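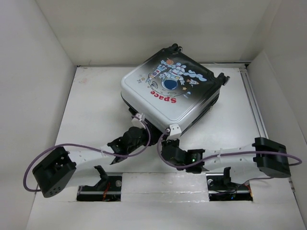

Figure 1. Both arms at the near side of the suitcase, printed face up.

Writing our own rules for a two-arm workcell
Project report by Amerley Asamoah
June 10, 2026

When I signed up for this project I figured I'd be programming. I did do a bit of that, but most of my term went into a rule sheet, and I ended up liking it way more than I expected (my mum is still confused about what I'm studying).

The Grimolstead cell has 2 arms sharing one enclosure, and before February the rules for using it were a page taped to the door. It said to be careful and wear closed shoes. Fair enough! But it didn't say who's allowed to reach in, or when, or what you do if a cable snags halfway through a run.

I started by reading whatever I could get at on robot safety. The general idea in all of it is to work out the hazards first and write the rules second, so I sat beside the cell for 12 sessions with a notebook and wrote down every moment that made me uneasy. The suitcase task gave me the most to write about. It's big next to the arms, it has a hard shell with rounded corners, and both arms work close to its edge, so there are plenty of spots where a finger could get pinched between a bracket and the shell. The wheels stick out as well, and I'd left them out of my first sketch completely.

Cables got their own section. Ours are purple, so at least you can see them, and they run along the links with a tie on each arm and loops near the joints. My first draft said "keep cables tight", which was bad advice, and Zamfir (our lab group next door) told me so pretty bluntly. A cable needs slack where the joint bends. The rule now says to move each arm slowly through its full reach before the first run and watch the loops the whole way.

Here's the short version of what we settled on:

One person is the operator and says so out loud.
Hands stay out of the enclosure unless the arms are stopped and the operator says "clear".
Check cables, ties and bracket screws before the first run.
Anything with wheels gets placed by hand and checked for rolling.
Speed stays at 50 per cent for any object we haven't used before.
Any contact you didn't plan goes in the log, even a tiny bump.

The speed rule caused the only real argument. The Arura team wanted full speed from the start because their trials were running late, and I get that, but I couldn't see how we'd defend it. We kept it.

I tried the sheet out over 86 runs. People were great about the operator rule and pretty terrible about the log, me included. I moved the log from the shared drive to a clipboard on the bench and the entries got a lot better, although the handwriting is another story.

What I didn't get to: the floor openings under the arms, where there's wiring you could catch with a sleeve or a dropped screw. I'd like to see covers with a proper cut-out, and Wunard has a draft drawing I haven't checked yet. The sheet also says nothing about training new people, so whoever takes this over next term should probably start there.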